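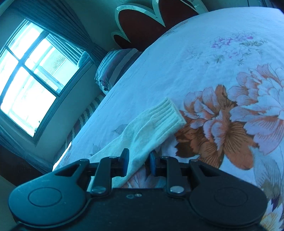

White sock, ribbed cuff, flowered bedspread.

# Hitance Knit Wash

Liquid wash for socks, sweaters, hats, anything knitted. Unscented. Hand wash or gentle cycle. Made by Ocampo, sold through Mamitz and a few stores (list at bottom).

Updated 2020-11-30. New cap, new refill size, same liquid inside. Old caps still fit the new bottles.

**Sizes**

| Size | Good for | Notes |
|---|---|---|
| 185 ml | travel, trying it out | flip cap, no measure |
| 3000 ml refill | households, shared laundry | tap at the bottom, lift the tab first |

The middle size is gone. Sold out in August and we didn't reorder the bottles. If you have one keep it, refill it, the tap fits the neck.

## How much

25 ml for a sink of water. That's one sweater, or a sweater and a few pairs of socks if the colors get along.

80 ml for a gentle machine cycle, normal load. Small load, use less. We don't have a number for every machine, sorry. If there's foam left in the drum at the end you used too much.

The measure is inside the cap on the big one. Lines are molded, a bit hard to see. Fill to the lower line for the sink, upper line for the machine.

## Hand washing

- Cool water. Fill the sink first, wash in second, knits last.
- Push down, let go, push down. No scrubbing, no wringing.
- Ten minutes is plenty. An hour does nothing extra.
- Drain, then press the water out against the side of the sink.
- Rinse once. Twice for dark colors.
- Roll in a towel, lean on it.

Turn socks inside out before they go in. The heel and toe are where all the dirt sits and most of it is on the inside. Turn them back *after* drying, they go stiff in funny shapes if you turn them wet and leave them in a lump.

White socks: wash them with white things. We get asked. Hitance has no bleach and no brightener so it won't fix gray socks, and it won't rescue the pair that went in with a red towel. For old stains dab a drop on neat, leave it a quarter of an hour, then wash as usual. Works on mud and coffee. Doesn't do much for bike grease or ballpoint.

## Socks, a bit more

Cuffs go before soles do, in our experince. Ribs are what hold a sock up and heat is what ruins them, mostly the dryer. So:

- low heat or no heat
- hang by the toe, never the cuff
- don't ball pairs together -- the outer cuff gets stretched round the whole bundle and stays that way

Fold instead. Lay one on top of the other, toe to toe, smooth out the foot part, fold in thirds toward the cuff. Tuck if you must but tuck the toe into the fold, leave the rib alone. They stand up in a drawer fine.

Odd socks. Keep a small bag for them near where you fold. Empty it once a month. Whatever has no partner after two rounds goes to dusting.

## Sweaters

Never on a hanger wet. The shoulders get points and the body grows and there's no way back from that really. Dry flat, on a towel or a rack, out of the sun.

Shape it while damp. Start with the body, square up the hem, then arms. Pull the neck round with your fingers. Don't tug the hem to make it match the length it used to be, pat it. If a cuff has gone baggy, gather the rib tight with your hands and let it dry like that.

Then the fold. A bed is the best place for it, you want room for both arms. A table works if you have a big one, otherwise an arm hangs off and drags the rest crooked.

1. Lay it flat. Chase the bumps out of the sleeves toward the cuff.
2. Check the neckline is sitting open and even.
3. Left sleeve straight across the body.
4. Right sleeve the same, or down along the side if it's a thick one. Less bulk.
5. Sides in a third each.
6. Hem up to the chest, then once more.

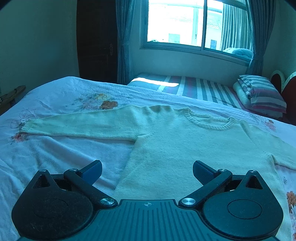 Lesego Motaung wrote in to say she does steps 3 and 4 with the sweater face down, so the sleeves end up behind and the front has no creases when it comes out of the drawer. She also rolls the thin ones, "and no, they don't get more wrinkled, I've tried it both ways for a whole winter."

Fair. Face down works. We've been doing it on the thick ones too since her note came and will probably change the leaflet next time we print. Rolling is up to you, fine in a suitcase, in a deep drawer they unroll.

## Cream and off-white knits

Separate section as these make up half the mail.

Cream isn't white. If you wash a cream sweater in something with brightener it can go slightly blue-looking and then it doesn't match itself, the inside of the hem stays warm and the outside doesn't. Hitance has none so the color should stay put. Wash cream with cream, or alone.

Yellowing at the neck is skin oil. Drop of wash straight on the band, fingertips, wait, rinse, then wash the whole thing. Do the whole band even if it's only one side thats marked, or you get a tide line. Same with cuffs.

Store clean. Always clean. A sweater that went away with a little bit of soup on it in spring comes out with a brown spot, or a hole.

Pilling under the arms and along the sides is normal on a new knit. Take it off with a comb, flat surface, one hand holding the fabric taut. The wash doesn't cause it and doesn't cure it.

## Bedspreads, since people ask

Yes on a quilted or woven one if the care label says gentle. Machine only, the upper line on the cap. Prints are usually fine cold. Test first: damp white cloth, a drop of wash, press on a printed bit for a minute and look at the cloth. Color on it, take it to a cleaner.

One thing about folding on top of a patterned bedspread -- small pale things get lost against flowers. Shake it out before you make the bed up or you'll find a sock at the foot end next week.

## What it's not for

- silk (try a patch, we don't promise)
- leather trim, suede patches on elbows
- anything marked dry clean only
- dishes. Someone asked

## Goes with

**Andari drying rack.** Flat mesh, folds up, takes one adult sweater with the arms out. Two stack if you have the feet clipped on. Feet are in the box, loose, in a paper bag people throw away. Check before you recycle the box.

**Andari sock bag.** Zip mesh, small. Stops the one-sock-stuck-in-the-door-seal thing. Zip it all the way and push the pull under the flap.

Rack is back in stock, bags are short until the next delivery. No date yet.

## Storage + safety

Keep the cap on. Keep it away from kids and pets. Eyes: rinse with plenty of water, get help if it still stings. Full ingredient list is on the back label, and we can mail a copy.

Goes thick and cloudy in a cold garage. Bring it indoors overnight, tip it a few times, it comes back clear. Don't microwave it. Don't water it down in the bottle either, it keeps badly once diluted. Mix it in the sink when you need it.

Once open use it within the year.

## Questions we keep getting

**Do I have to rinse?** Yes.

**Fabric softener after?** Please don't. Coats the ribs, cuffs go slack, socks slide down.

**Is the travel one allowed in carry-on?** It's over the usual liquid limit for a lot of airlines. Checked bag. Or decant into something smaller.

**Tap on the refill drips.** Push the lever fully closed, it clicks. If it doesn't click there's a bit of the tab still stuck in there, pull it out with tweezers. Still dripping, write and we'll send a tap.

**Can I send back the empty?** Rinse it, flatten it, drop it at either Mamitz counter. They don't take the pumps from other brands.

**Smells of nothing, is it off?** It's unscented. Supposed to.

## Where

Mamitz, both branches, laundry shelf at the back. The refill is behind the counter -- ask, it's heavy and they'd rather carry it for you. Mail order from Ocampo ships twice a week, refills go seperately from everything else so expect two boxes if you ordered a rack.

Orders and anything broken: Amrit Lemieux, Ocampo mail desk. Put the batch number in the message. It's stamped on the shoulder of the bottle, next to the cap, and on the side panel of the refill box.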